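The Kassa fingers came in a padded envelope, and the Stornus fingers came in a box with foam cut to their shape. I laid both pairs on the kitchen table and ate my toast next to them. I had until the end of August to say which pair we would order for the kitchen arm. The order was for 200 sets.

The arm itself was a Zesen, the small one. It had been in my kitchen since spring, and I had stopped walking into it by then. In the mornings I ran the same jobs with each pair: lift a cup, move a spoon, slide a plate from one side of the counter to the other, wipe. I wrote the results in a notebook because the laptop was busy running the controller.

The Stornus fingers were good with cups. They had a rubber face that held on to glazed china, and they closed evenly. They were bad at wiping. The rubber dragged on the stone and the arm felt the drag as a collision, so it stopped and waited for me to press the button. I pressed the button a lot that week.

The Kassa fingers were plain and hard. They slid well enough and they cost less, but they ticked against everything they touched. It was a small sound. After an hour of it I would go and stand in the yard.

My mother called most evenings at six. She had lived alone since my father died, and her hands were worse than she admitted. I knew because she had changed what she cooked. There was no more bread, and nothing that came in a jar.

"How is the machine?" she said.

"It can't wipe a counter."

"Neither could your father."

I told her about the rubber and the hard ones. She asked what I would do with them if they were mine. I said they were on loan from the companies and I couldn't cut them or glue anything to them.

"So wrap them," she said. "I wrap the handle of the kettle."

I hadn't known that about the kettle. I asked what she wrapped it with and she said whatever was there, a dish towel, paper if the towel was in the wash. It gave her something thicker to hold. Then she talked about the neighbor's fence for a while and I let her.

After we hung up I took the roll from beside the sink and put the Kassa fingers back on the arm. I tore off a few sheets and wound them around each finger, a few turns, pulled snug, leaving the gap between them clear. The first try slid off as soon as the fingers moved. I wound the second one tighter. 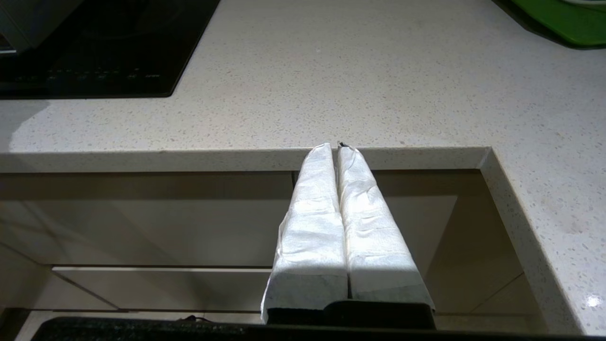
I set the speed low and started the wipe. My thumb was on the stop button. The arm went down to the stone and moved across, and I listened for the tick and didn't hear it. It finished the pass and went back to its start position. I ran it again.

By ten the paper had worn through on one side and I had to change it. I wrote that down. I wrote down the time each wrap lasted, and the longest was 48 minutes. A sewn sleeve would do better. Skovard made sleeves for warehouse grippers, and I sent them a message asking if they had anything in a small size.

The report was due at the office with a price at the bottom. I put the Kassa pair first, with sleeves, and the Stornus pair second. Under notes I wrote that the wrapping had been suggested by a user. There was a box for the user's age and I left it blank.

Then I packed the Stornus fingers back into their foam, and looked up the train to my mother's. The early one left at seven. I put a jar opener in my bag, and the rest of the roll.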